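Skip to content

Search this journal Search Advanced

3. Materials and setting

3.1 The objects

The present section describes the household objects which we used in the study, and the open container in which they were put. We give more detail than is usual in work on household sorting, as in our experience the small facts about the objects decide much of the result, and these facts are often missing when one wants to repeat the work of other authors.

The full collection has 364 objects. They were gathered from homes in two towns, Ronberg and Clakmont, during October. Each home was asked to give things that lie around in a living room or a kitchen at the end of the day and that someone would have to pick up. We did not ask for clean or new things. Toys, bottles, pens, sticks, small boxes, lids and spoons are the most common kinds. Objects with a sharp edge were taken out of the collection, and also objects that contained food.

After this first selection we divided the collection by shape only. We did not use the purpose of the object, because the same thing can be a toy for one family and a tool for another. The shapes are: block, cylinder, stick, flat piece, and mixed. The group "mixed" became larger than we wished. A toy car, for example, is almost a block when it is seen from above, but its wheels let it roll in one direction, so it does not stay where a block would stay. Two of the authors discussed such cases together until they agreed, and the final list is given in the appendix.

3.2 The container

For the container we looked for a form that is near to a toy box or a deep drawer, but which does not hide the objects in the corners. A box with straight walls was tried first. In this box the long objects stood up against the wall and stayed there, and flat pieces became pressed into the angle between wall and floor. We then changed to a square bin, open at the top, with gray walls that go outward as they rise. The slope has two effects. A light object that is placed on the wall often slides back toward the floor, and an object which leans on the wall can be reached from above more easily than in the straight box.

The sloped wall does not solve everything. Bottles are a special difficulty. When a bottle lies on its side near a wall, it may rest with the neck higher than the base, and its long axis is then not parallel to the floor. Clear glass adds a second difficulty, as the color of the bin is seen through it and the outline becomes weak. For this reason we kept the bottles in the collection in spite of the advice of one early reader, who found them too hard.
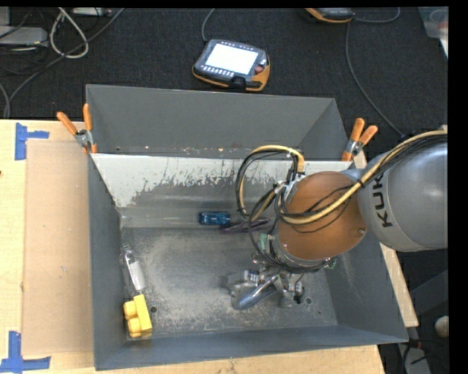
Figure 2. Part of the inside of the bin, with a yellow building block, a clear glass bottle along the left wall, a small blue object and a thin dark purple stick.

The floor of the bin was not washed between the sessions. This decision needs some words. In a home, the bottom of a toy box is seldom clean, and dust and fine powder change how a smooth object slides. In the first weeks we wiped the floor each morning and we noticed that the plastic blocks moved farther on the clean surface than they did in the evening. As we wanted one stable condition, we stopped the wiping and allowed the residue to stay. Loose pieces larger than a grain of rice were removed by hand. We accept that the surface is therefore not described by one number, and we come back to this point in Section 6.

3.3 Placing the objects

A layout is one arrangement of objects in the bin. We prepared 220 layouts in total. For each of them, objects were drawn from the collection by lot and dropped from a low height, one after the other, without looking for a good place. If an object jumped out of the bin it was dropped again. If it stood in an unusual position, for example a bottle upright on its base, it was left so.

We preferred layouts with few objects. Earlier work on tidying has mostly used full boxes, where the question is which thing lies on top. Our interest is in the end of the tidying, when only a few things are left and they lie apart from each other, many times in the corners or along a wall. Dalia Kabbaj, who has studied the order in which parents collect toys, calls this phase "the last handful", and we have kept her term. It is the phase in which people in our interviews said they most often give up.

Of the 220 layouts, 209 were kept for the analysis. The others were left out because an object broke, or because the list of objects written on paper did not agree with the content of the bin. The missing layouts do not belong to one shape group, so we believe the balance of the collection was not disturbed.

3.4 Naming

Every object received a short name in plain words, such as "building block, two studs" or "stick, thin, dark". We avoided brand names, also when the brand was easy to guess, because similar blocks are made by several companies. When a name could not be decided from a distance, the object was taken in the hand before a name was written. Color was noted under the same lamp for all objects. It was not used for the division in groups, but it was useful for finding a lost object again.

Related articles

Jeon: A word list for small household objects
The last handful: how parents finish tidying
Plellero: Notes on storage boxes with sloped walls
Friction of toy surfaces in daily use

Contact the editorial office | Copyright the authors | Back to top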